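Last updated: September 10, 2025

Home | Issues | Authors | Search

4. How people put groceries away

I came to this part of the Jollthorpe survey expecting tidy answers, and I didn't get them! We had 411 households fill in the kitchen diary, and most of them changed their habits halfway through February.
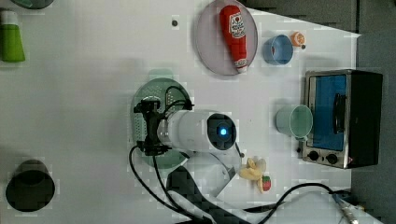 Where do people keep their ketchup? In the fridge door, mostly, though 27 households kept it in a cupboard and felt strongly about it.

The Sameck diary (the one we borrowed our form from) never asked about fruit, so I added a page for it. I'm glad I did, even if it made the coding a slog.

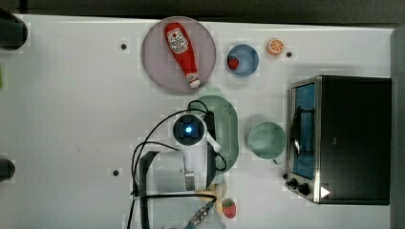
Figure 3. Ketchup bottle on a plate, with a strawberry in the bowl beside it.

Bowls got their own question too, and people wrote far more than the two lines we gave them.

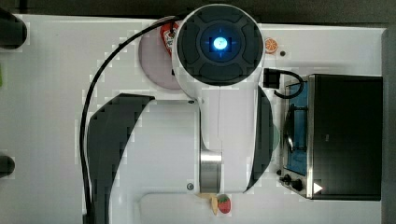 Counter space came up again and again in the comments. People with small kitchens put things away fast, and people with long counters let them sit. I'd call a plain white surface like the tabletop here easy to keep track of, but 17 diaries complained that pale counters show every crumb.

Contact | Copyright Skornetti Papers | Back to top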